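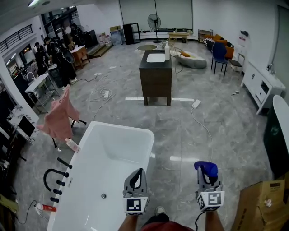
Bathroom demos with handheld grippers: how many is enough, and how messy?

Started by tealeaf_rig in Collecting and Labelling
14 replies, showing the first 8

tealeaf_rig
Hello all, long-time reader and a very occasional poster. We've been gathering handheld demonstrations for the bathroom half of the Grallis set since January, with a gripper in each hand and a marker cube on each one, and I would love some opinions before we carry on for another few months in the same way. We're at 3,152 episodes. Most are bottle work round the white tub: pick up, put down, move from floor to rim, move from rim to vanity. There's a smaller pile with the pink towel on its stand, and those are the ones I'm least happy with.

My worry is that the room is too much of everything. It's one big floor with the tub, the vanity, a sofa, a pouf and a fan all in view of each other, and I can't decide whether that's lovely variety or whether the policy will learn that bathrooms come with a sofa. How do the rest of you handle this?

mossback
Lovely to see somebody doing tubs! We did kitchens for ages and I still see worktops when I shut my eyes. I wouldn't lose sleep over the sofa. If the head view is only there for context and your wrist views do the fine work, the background mostly washes out once you've got enough different starting positions. What I'd look at first is the floor. You've got power strips and white cable in coils on a grey marble pattern, and somebody is going to be stepping over that with both hands full and their eyes on a bottle. Our tracking went wobbly every time a person did a little hop over a lead, and it took us weeks to spot it in the logs.

kelp_and_co
I'll disagree with mossback, in a friendly way. The background does not wash out. We trained on 3,516 episodes from one showroom-type space and the thing was a marvel in there and hopeless at Drerness, where the only real difference was plain walls and a smaller basin. I'd stop at the number you have and spend the rest of the time in other rooms, even poky ones. Even 57 episodes in a poky room did more for us than the last thousand in the big one.

mossback
Fair enough, but was that the walls or the basin? A smaller basin changes every reach you make. I'm not being awkward (well, a bit), I just think people blame the wallpaper when it's the geometry.

kelp_and_co
We swapped the basin back and it was still poor. Better, I'll grant you, but poor.

plumline
Can I put in a word about people? You've got three folk in dark clothes over by the counters at the back on the left, and one has a round fan sort of thing in hand. I don't mind people in view at all, I think it's good for the model to see that rooms have people in them — but do tag those episodes. At Bolger we added a simple yes or no field for "others present" and it has been the most useful column in the sheet, because you can balance on it later. Going back through afterwards to fill it in is a miserable job and I wouldn't wish it on anyone.

tealeaf_rig
Thank you, that's very kind, and no, we have no such field. I can feel a miserable job coming on.

On the cables, point taken. I'll see whether the strips can go back along the wall. The lead hanging off the right gripper is another matter, as it has to go somewhere and I've not found a route for it that I like. Does anyone run theirs up the sleeve?

oldhinge
Up the sleeve is fine in winter and horrid the rest of the year, and with bare arms you haven't got a sleeve to use anyway. We use two soft straps, one just above the wrist and one above the elbow, and leave enough slack between them that you can bend fully. Try scrubbing an imaginary back. If it doesn't tug, you're done.

A different thought on your bottles. You've a little clear one with a pink cap on the far corner of the rim, and a red and white tube on the floor at the near end. Those are nice and hard for different reasons, the first for being see-through against white, and the second for lying down flat. Do you keep clear objects as their own group? We mixed ours in with everything else and the success figures looked cheerful until we pulled them apart.

tealeaf_rig
We don't, they're all under "bottle, small". I'll split them. The tall white pump bottle on the vanity has been the easy one by a long way, everybody gets it first go, so I suspect it's been flattering our numbers too.

skirting_bored
Has anyone here used the Skavico checklist for resets? I ask because in my experience the trouble with a tub is that people always put things back in the same spot. You get hundreds of episodes with the bottle on the same corner and the arms coming in from the same side, and it all looks busy and varied and is really one episode with different hair. We now roll for a rim position and a standing position before each take. It slows you down by around a fifth of a shift and there's some grumbling, mine included.

mossback
Rolling for position is good, though I'd let people choose now and then. Ours started placing things so oddly that the demos got stiff and slow, and we ended up with a policy that hesitated like somebody choosing a biscuit.

kelp_and_co
Agree with mossback for once. Mix the two and note which is which. And tealeaf, please do the towel again, but with it hung differently each time. Cloth on a stand looks like one task and is about nine.

tealeaf_rig
Will do. Towels next, then, and I'll come back with the split figures for the clear bottles when I've got them. Still hoping to hear from anyone who has done taps, as ours has that long handle with three short knobs beneath it and I haven't decided whether to label them separately or as one fitting.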